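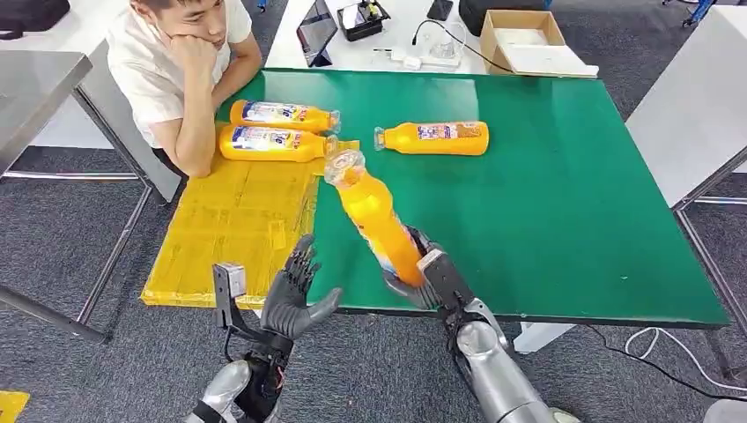

Menby is sold as a way of packing bottles that needs no cartons, no dividers and no thinking. I have my doubts, and I went to the tryout at Umley with them intact. The idea, as Alois Koller explained it to me twice, is that bottles travel lying down on a flat board, heads and tails, and that the board does the work a box used to do. Fine on paper. On the green table they had orange bottles laid on their sides, a pair with the caps facing one way and another with its cap facing the other, and a flat board done up in yellow tape. I asked what the tape was for and was told it was "part of the system". I have wrapped enough parcels to know what tape is part of.

The leaflet promises a saving of 20 minutes on a pallet. It doesn't say compared with what, or with whom. My brother-in-law can load a pallet quicker than most people can find the shrink wrap, and he'd want to see that figure again with his name next to it.

Heads and tails is an old trick, by the way. Anybody who has put wine in a car boot has done it. The neck is narrower than the body, so you turn every other bottle round and the row closes up. It works, up to a point, and the point comes when you lift the thing. Round bottles on a flat board want to be somewhere else. I tried it at home with a tea tray and a shallow step down to the garage, and I'd advise against the step.

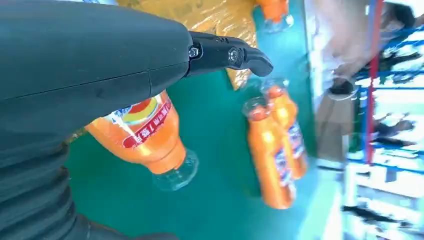
Then there is the label question. A shop wants its bottles facing front, and a bottle that has travelled on its side has turned to face wherever it liked. Somebody at the other end has to straighten them, one at a time, and I don't see that person's wages anywhere in the leaflet. Zakharchenko, who make the boards, say the shops haven't complained. The shops haven't had any yet.

Price is 51 a board, delivered, with a minimum order I thought was a misprint. The boards can be used again "many times", which is the sort of number I like least. Serdale tried a similar thing with jam jars a few years back and went back to boxes within 90 days — I still have one of their boards, and it makes a decent shelf for paint tins.

I'll grant them this much. A board is easier to store than a heap of flattened cartons, and you can see at once what you've got on it. If they put a lip round the edge I might come round. Koller says a lip would add to the cost. So does a floor covered in orange pop.

Orders and leaflets are through Menby direct, I'm not taking any.

Last updated: 16 Apr 2023
Shares: 4 | Comments: 9
Contact | Back to top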